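Renaming Plolley Park: Frequently Asked Questions

Updated 2/18/19

Why is the name of the park being reviewed?

The park was named after Alderman Tindall in the town's early years. Research in the municipal archives showed that he wrote and promoted the bylaw that kept Chinese and Japanese families from buying lots north of the creek. Council received a petition asking for a new name and voted to open a review.

Has a decision been made?

No. Council has agreed only to hear from residents. The name stays as it is until a vote is held in May.

Isn't it already called Plolley Park?

Plolley Park is the name on the provincial land title and the one staff use in their files. The sign at the gate, the street map and most residents say Tindall Park. Part of the review is to settle on one name for everything.

Who asked for the change?

The petition was submitted by Isamu Kawaguchi, whose grandparents were turned down for a lot under the bylaw. A petition needs 100 signatures from residents to go on the agenda, and this one had enough.
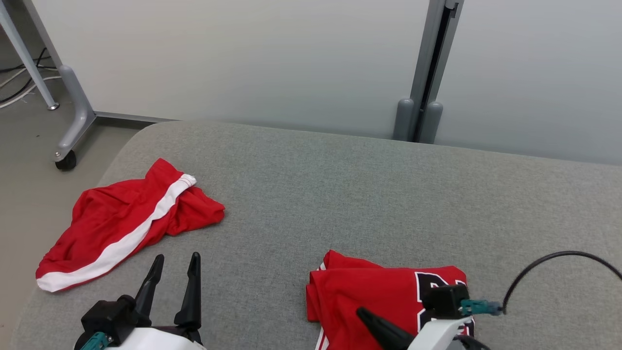 Will the bust be removed?

That is a separate question and will be voted on separately. Councillor Trevor Penrose has proposed moving it to the museum with a new plaque. Others would like it left in place with the plaque added. Written comments on either option are welcome.

What would it cost?

There are 11 signs to replace. Staff recommend doing this as they wear out, apart from the 2 at the main entrances. The bust would cost more to move because the base is set in concrete, and we don't have a quote yet.

Would my address change?

No. Tindall Street isn't part of this review. Neighbouring properties keep their addresses.

Will bookings for the playing field or picnic shelter be affected?

No. Existing permits are honoured under either name.

How do I comment?

Fill in the form at the front counter or mail a letter to the Clerk's office. Please include your name and street address. Comments received within 14 days of the public meeting will be added to the report. Unsigned letters are read but not printed.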